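Cisero adds 47-liter size to Stislow storage bin line

Cisero will ship a 47-liter version of its Stislow household storage bin in March. Wall thickness and lid fit match the current models.
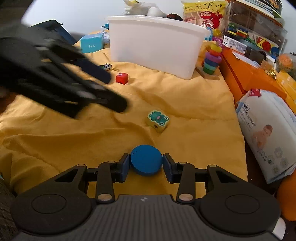
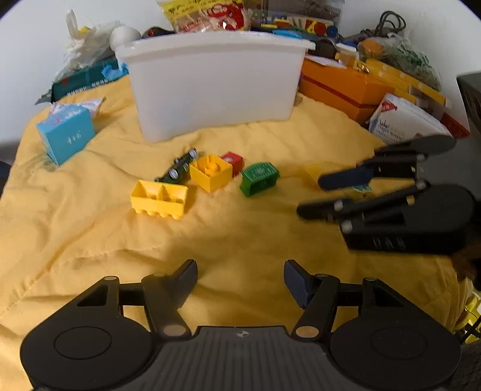

The first production run is 3000 units, molded at the Saithong plant. Samples were load tested for 300 hours. "The hinge design carries over unchanged," said Nipon Duangkaew, product engineer. Trade orders open at 9 a.m. through Turkex.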